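# proltano-bag

12 shares · 3 comments

Wrist camera recordings from a two-finger gripper working around a paper bag of small props. Built and recorded in the Mullirstead shared workshop. The build files for the gripper live in a separate repo, vullum-gripper, and this card covers only the recordings.

Last edited Jan 20, 2022

## What is in the set

There are 200 episodes. Of those, 179 passed review and are in the main folder. The rest are in `rejected/` with a one-word reason in each file name. Please don't merge the two folders - the loader reads the reason from the name and will stop if it finds none.

An episode is one attempt at one prop. It starts with the fingers open and ends when the arm is back at its rest pose or the operator presses stop. Operators drove the arm by hand for every episode. There is no trained policy in this release.

Props used in the bag episodes:

- toy carrot
- dark toy vegetable (labeled `dark_veg` in the metadata)
- small teal-blue ball
- ball of aluminum foil

Not every prop is in view in every frame. The metadata lists what was in the bag at the start, which may differ from what the camera sees.

## Close frames

When the gripper goes low, the pads take up the bottom corners and the prop is often soft. We kept these. Filter on `near = 1` if you want them out.

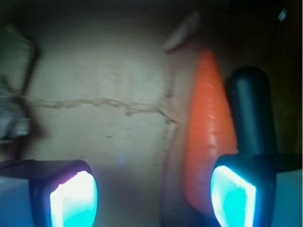

Close frame: carrot by the right finger, nothing between the pads.

The pads glow, and at short range they are the brightest thing in view. Exposure was left on auto through the January sessions, so brightness shifts within an episode. Fixed exposure is on the list for the next version.

Blur is worst in the last part of the descent. We tried a slower approach speed and it helped some, but it made the episodes long and the operators impatient, so most of the set uses the normal speed.

## Bag and surface

The bag is plain brown paper, set open on a white surface next to a sink. The paper creases and tears with use. Creases are not labeled. If you train a segmenter on this, expect it to pick up fold lines as object edges until you add some masks of your own. We hand-masked 76 frames and they are in `masks/`.

Overhead frames are the easiest place to start, because all the props can show at once. 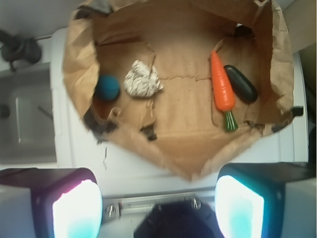 Kołodziej wrote on the issue page that foil was the hardest prop for their detector by a wide margin, and asked whether the foil ball kept its shape between episodes. It did not. It gets squeezed a little tighter with each grasp, and we rolled a new one when it got too small. The field `foil_id` tells you which ball was in use.

## Known problems

- 7 episodes have a gap in the gripper width log. Video is fine. They are marked `width_gap`.
- The left and right finger names are as seen from the wrist camera. Early build notes use the opposite order.
- `dark_veg` was entered as `eggplant` by one operator and `zucchini` by another. The loader maps both to `dark_veg`, but the raw logs keep the old names.

## Use

Free for any use, including commercial. Credit the Mullirstead workshop if you publish. Report bad labels on the issue page with the episode number and the frame number - a screenshot alone is hard to trace back.

3 comments · 12 shares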